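Revisión de complementos y servicios añadidos, puestos de la oficina de Nevport. Mayo de 2026. Revisa: Stojan Ionescu.

Parto de la lista que dejó Krasniqi en abril. Donde pone «optimizado» he vuelto a mirar, porque la palabra no dice qué se tocó.

## 1. Copia previa

- [x] Punto de restauración creado antes de tocar nada.
- [x] Copia del perfil del navegador y de las plantillas del procesador de textos.
- [ ] Restauración probada. **Pendiente.** Solo se ha comprobado que el archivo existe, y eso me tranquiliza bastante poco.

## 2. Arranque de las aplicaciones

- [x] Procesador de textos medido con complementos y sin ellos. De 42 segundos pasa a 35. Krasniqi prometía bajar a la mitad.
- [x] Lector de PDF: desactivado el precargador. No noto diferencia, pero tampoco lo echo de menos.
- [ ] Suite Prollon: instala dos servicios propios y un icono junto al reloj. El proveedor dice que son imprescindibles. Paré uno y el programa siguió abriendo e imprimiendo. Lo dejo en manual una semana antes de darlo por bueno.
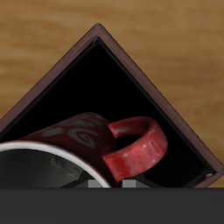

## 3. Complementos del navegador

- [x] Barra de búsqueda retirada. Volvió tras reiniciar; venía con el actualizador de Brallano. Retirado también el actualizador.
- [x] Permisos de las extensiones revisados. Una calculadora pedía leer los datos de todas las páginas. Fuera.
- [ ] Extensión de capturas: la usan en contabilidad, según ellos a diario. Falta ver si la función del propio sistema les sirve.
- [x] Caché vaciada. Figura en la lista como mejora de velocidad, cosa que dudo: las primeras páginas cargan más despacio después.

## 4. Limpiadores y «aceleradores»

- [x] Desinstalado el limpiador de registro. Decía haber corregido casi 40 errores y no daba el detalle de ninguno.
- [x] Comprobado que no quedan tareas programadas a su nombre. Quedaba una, borrada a mano.
- [ ] Brallano Boost: sigue en el equipo de recepción. Pide contraseña para desinstalarse y no consta en el inventario. Que la busque quien lo puso.

Comentario: un programa que arranca con Windows para vigilar lo que arranca con Windows tendría que justificar su sitio con mediciones. Las que trae son suyas y no indican en qué equipo se hicieron.
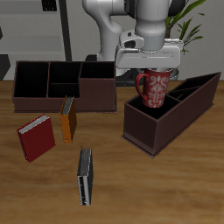

## 5. Seguridad después de los cambios

- [x] Antivirus activo y con firmas al día.
- [x] Cortafuegos activo. Había una regla de entrada de Prollon abierta a cualquier red; limitada a la local.
- [ ] Actualizaciones automáticas del lector de PDF. Al quitar el precargador pueden haberse ido también. Mirar la versión en la próxima visita.
- [ ] Cuentas con permisos de administrador. No me han pasado la lista.

**Resultado:** apto con reservas. No firmo el apartado 1 hasta ver una restauración completa, ni el 4 mientras siga Boost en recepción.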